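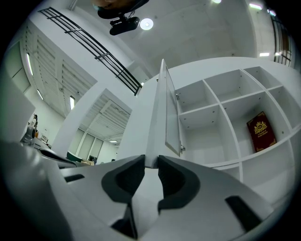 Kidero Kitchen Hardware Terms, release 2

Summary

Kidero is a glossary and matching table for the words people use when they order, describe or complain about cabinet hardware. It pairs free-text phrases taken from parts requests with a controlled list of hardware terms. It is meant for search tools, catalog cleanup and spelling correction in the cabinet parts trade. It holds text only.

The table was started at Rivera, a cabinet parts counter, to stop the same hinge from being filed under several names. It is now maintained by Candela Barroso.

Contents

terms.csv: the controlled list, one row per term
phrases.csv: customer phrases, each linked to a term
regions.csv: region codes used in phrases.csv
rejects.csv: phrases that could not be linked, with a reason code
CHANGES: differences from release 1

All files are UTF-8, comma separated, with a header row. Fields that contain a comma are quoted. Line endings are LF. Release 1 used CRLF in phrases.csv and LF everywhere else, which broke several import scripts.

Fields in terms.csv

term_id: a stable key. Keys are never reused. A withdrawn term keeps its row and gets status "withdrawn".
label: the preferred name, singular, lower case.
group: one of hinge, slide, pull, catch, shelf, fastener, other.
parent: the term_id of the broader term, or empty.
definition: one or two sentences.
status: active, withdrawn or draft.

Fields in phrases.csv

phrase_id: key.
text: the phrase as written, after the cleanup steps below.
term_id: the linked term.
region: code from regions.csv, or empty if unknown.
confidence: high, medium or low, set by the person who made the link.
source: counter, phone or form.

Sample rows

p0418, "bendy hinge that hides inside", cup-hinge, SW, high, counter
p0733, "drawer runner left only", side-slide, , medium, form
p1106, "the clicker that holds it shut", touch-latch, NE, medium, phone
p1290, "door bumper dot", bumper, , high, form
p1544, "long screw for the handle", pull-screw, SW, high, counter

Source of the phrases

Counter phrases were typed by staff while the customer was speaking. Phone phrases were typed from notes after the call. Form phrases were copied from the order form without changes. Counter and phone phrases therefore carry staff habits: "runner" is rare in them, and "slide" is common, even in regions where customers say "runner". Do not use the counter rows to study how customers talk.

Cleanup

1. Names, phone numbers, street addresses and order numbers were removed. Any phrase that made no sense after removal was dropped.
2. Brand names were replaced with the token BRAND.
3. Measurements were kept as written. "20 in" and "20 inch" are separate phrases.
4. Spelling was left alone. "Hindge", "henge" and "hing" all appear.
5. Exact duplicates within the same source and region were merged.

Phrases longer than 60 characters were cut into parts where a clean cut existed. The rest went to rejects.csv with code LONG.

Linking rules

Link to the narrowest term the phrase supports. "Soft close hinge" goes to soft-close-hinge. "Hinge" goes to hinge, even if the order record shows that a cup hinge was sold.

A phrase that names two parts is linked to the part being ordered. "Screws for the hinge plate" goes to plate-screw. If the ordered part is unclear, the phrase is rejected with code TWO.

"Overlay" is the largest source of trouble. Customers use it for the distance a door covers the cabinet face, for the door itself, and for the veneer on the door. Only the first meaning has a term here. The other two are rejected with code SENSE.

"Handle", "pull" and "knob" are kept as separate labels under the group pull. "Handle" is the parent of the other two. This is a filing decision and does not match every supplier catalog.

"Catch" and "latch" are treated as follows. A catch holds a door closed by friction, a roller or a magnet. A latch has a moving part that must be released. Magnetic touch latches go under latch.

Agreement

A second person relinked a sample of phrases without seeing the first links. The two agreed on the exact term for 87 percent of the sample. Most disagreements were between a parent and its child. The group was the same in nearly all of them. The exceptions involved shelf pins, which one reader put under fastener. The rule is now written into the shelf-pin definition.

Known problems

Face-frame hinges are thinly covered. Rivera sold mostly to builders of frameless cabinets, and the phrases show it.

Left and right are not reliable. Some customers name the side from the front of the cabinet, some from inside, and some name the side the door swings toward. No attempt was made to normalize this.

The region field describes the shop or phone area code, not where the customer learned the word.

There are no Spanish phrases in this release. They were collected, but the linking was done by one person only and has not been checked.

The draft terms for lift-up and fold-up door supports overlap. "Stay", "lid stay" and "flap support" will probably be merged.

Changes from release 1

The group "bracket" was removed and its terms moved to shelf or other.
The confidence field replaced the old yes/no field "sure". All old "no" values became low. Old "yes" values were reviewed by hand.
Pilto, the lookup script, is no longer shipped in the same archive. It reads the files without changes if they sit in its data folder.
The misspelling "euro hindge" was linked to the wrong parent. Fixed.
Trailing spaces were stripped from text.

Use with Irkden

Irkden expects a tab-separated file with label first. Run the export with the header turned off and the withdrawn rows left out. Irkden does not read the parent field, so narrower terms will show up as a flat list. Sort by group before loading if the order matters.

Not suitable for

Load ratings, fitting instructions or part substitution. Two parts that share a term are not interchangeable. Bore depth, cup size and plate height are not recorded anywhere in the files.

Corrections

Send corrections to Candela Barroso with the phrase_id, the current term_id and the proposed term_id. Requests for new terms need a definition and at least 2 phrases that would link to it. The next release is planned for February. Corrections that change a term_id already in use are held until then; spelling fixes in definitions go in as they arrive.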